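4 min read

4.2 Simulated episodes and the view from the wrist

Everything in this section happens in simulation, where nothing breaks and the lab floor stays clean. We trained the grasping policy on Mudwood, our in-house set of pick-and-place episodes, using only the camera that travels with the gripper. That camera sees the fingers in nearly every frame and the rest of the world when it can. Figure 3 gives two rendered views from the same setup.

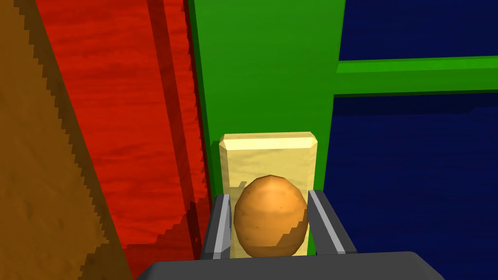
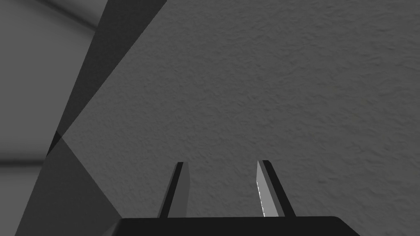 Figure 3. Two gripper views from the simulator. In one, the fingers are closed around an orange, egg-shaped object in front of a pale yellow block; in the other, they are apart with nothing between them and a textured gray surface behind.

4.3 Labeling the grasp state

A policy that can't tell whether it is holding something will carry air across a room with great confidence. Ours did so for most of January. The fix we describe is a small classifier head, which we call Ustov, attached to the visual encoder and trained to predict one bit: held or not held. The simulator knows the answer at every step, so the labels are free, and we were happy to find something that was.

We used 2870 episodes in total. Of these, 2000 went to training and the rest were split between validation and test by scene layout, so that no layout appears on both sides of the line. Each episode was sampled at 12 frames. Views with no object anywhere in them were kept. An earlier version of the pipeline threw them out as uninformative, and the classifier that came out of it said "held" to everything, including a blank wall.

We compare against two baselines. Holzer reads finger width alone and calls any gap above a fixed threshold empty. It is four lines of code and embarrassingly hard to beat on large objects. Dudach uses the same encoder as ours but receives the grasp label only on the last frame of an episode, on the theory that the network will work out the rest. It has views of its own on the matter.

4.4 Results and where they fall apart

Ustov beats both baselines on the test layouts, and the margin is widest for small and rounded objects, where finger width says the least. Holzer remains ahead on thick slabs. We tried several times to change this and have decided to report it instead.

The remaining errors come in two groups. The first is near contact: the object sits between the fingers, the fingers have not yet closed, and the classifier calls the grasp early. Averaging the prediction over several frames removes most of these at the cost of a slower response, a trade we accept in all later experiments. The second group is plain backgrounds. When the view behind the fingers is one texture from side to side, the encoder has little to judge depth by, and its confidence drifts toward the middle. Randomizing wall textures helped. Randomizing them further did not, and made the renders unpleasant to look at — a cost we have no metric for.

We also reran training with 20 random seeds. The ranking of the three methods on rounded objects held in every run. On flat objects it changed often enough that we make no claim about second place.

4.5 Limits

None of the numbers here involve a physical gripper. Simulated fingers close exactly as far as they are told, and simulated objects do not arrive slightly greasy. We expect the held/not-held signal to carry over better than the grasp policy itself, but that expectation is untested.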